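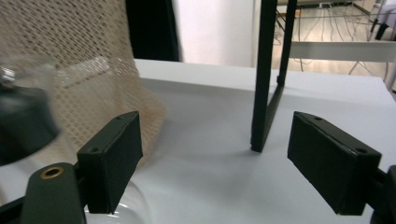

Ticket: Warehouse label printer drops first label of each batch
Site: Gitudville
Reported by: Marisol Chambi
Assigned to: Jolanta Kaczorowski
Priority: Normal
Opened: 2022-06-28
Status: Resolved

Initial report (Chambi)

The label printer at packing station 4 loses the first label of every batch sent from the Manum order screen. A batch of 20 gives 19 labels plus a blank one at the front. Single labels come out blank and have to be sent again, and the second one is fine. Started this morning. The other stations print normally. Packers are adding a dummy order at the top of each batch to get by, but this is messing up the pick counts.

Reply (Kaczorowski, J.)

Please confirm the following:
- Is the blank label fed at full length, or is it short?
- Does it happen when you print the built-in test page from the printer menu?
- Was the roll or the ribbon changed before the problem started?
- Does the Manum job list show the first label as sent or as failed?

Reply (Chambi)

Full length, same as the others. The test page prints fine, including the first one. Roll was changed yesterday at the end of the shift, same stock as before, 2000 per roll. Ribbon not changed. Job list shows everything as sent, no errors.

Work log (Kaczorowski, J.)

Test page correct on first label. Print head, ribbon and basic feed are therefore probably fine. Fault appears only with jobs from the order screen.

Connected to the station remotely. Checked driver version, same as station 6. Compared driver settings between the two stations. Differences found:
- Darkness: 12 on station 4, 10 on station 6. Not relevant.
- Media type: both set to gap.
- After-print action: tear-off on station 6, none on station 4.
- Start-of-job command: empty on station 6, one line present on station 4.

The start-of-job line is a media calibration command. With this in place the printer feeds a label to find the gap each time a job opens. This accounts for the blank label but not for the missing one. A calibration feed should add a blank in front and leave the count of printed labels alone. The user reports 19 printed out of 20.

Asked M. Chambi to send a batch with the order numbers noted.

Reply (Chambi)

Sent a batch of 6. Got one blank, then orders two to six. Order one never printed. Sent it again with only order one in it: blank label, nothing else. Sent once more right after and it printed.

Work log (Kaczorowski, J.)

Order one is lost, confirmed. Captured the raw job at the print server. All 6 labels are in the data and the first is well formed. The data leaves the server complete, so the loss is on the printer side.

Removed the start-of-job line from the driver on station 4 and asked for another test.

Reply (Chambi)

No blank now. All labels printed, order one included. Tried it with a single label as well and that worked the first time. Can we close this?

Reply (Kaczorowski, J.)

Please leave it open. I want to know how the line got there. Remove the dummy orders from today's batches and ask Lena to correct the counts.

Note (Kaczorowski, L.)

Pick counts corrected for station 4. The dummy orders were all booked against the same customer record, so they were easy to filter. I have left one in place that was already invoiced at zero. Accounts can void it.

Reply (Chambi)

Problem is back. Worked all morning, then after the lunch break the first label went blank again. Nothing was changed at the station. The PC was restarted because the scanner froze.

Work log (Kaczorowski, J.)

Start-of-job line is back in the driver. Local change was overwritten at restart. Checked the login script: it pulls a printer profile from the shared folder and applies it to the station by name. The profile for station 4 has a changed date from the evening before the first report. Profiles for the other stations have not been touched since February.

Contents of the station 4 profile match a template from Vustach, the supplier that services the printers. Passed to Jadwiga Kaczmarczyk, who handles the supplier contact.

Note (Kaczmarczyk)

Spoke to Vustach. Their technician was on site that evening for the roll sensor on station 4. He loaded their standard profile as part of the job and saved it to the shared folder so that it would survive a restart. It is on the work sheet under "settings restored" with no further detail. I have asked them to list file changes by name in future. They agreed to pass this on.

They also answered the question about the missing label. On this firmware, calibration clears the receive buffer once the gap is found. Any label already received at that point is dropped. With a batch, the first label is usually the only one in the buffer when this happens. With a single label there is nothing left to print. A second single label sent quickly gets through when the printer is still in the same session and the start-of-job line is not repeated. A newer firmware keeps the buffer, but they do not recommend updating just one printer out of the group.

Work log (Kaczorowski, J.)

Restored the February profile for station 4 from backup. Restarted the PC and checked the driver: start-of-job line empty, after-print action back to tear-off. Darkness left at 12 at the request of the packers - the barcodes scan better on this stock.

Ran a batch of 20 and a single label. Both complete, no blank. Restarted again and repeated, same result.

Set the profile folder to read-only for the Vustach service account. Stanisława Grabowska approved the change. If they need to write to it, they can ask through this queue.

Reply (Chambi)

Good at our end. One thing, the printer now pushes the last label out further than it did yesterday and pulls it back before the next job. Is that right?

Reply (Kaczorowski, J.)

Yes. Tear-off position, same as station 6. Calibrate by hand from the printer menu after a roll change, with no jobs waiting.

Firmware update for all label printers logged as a separate request. Closing this one.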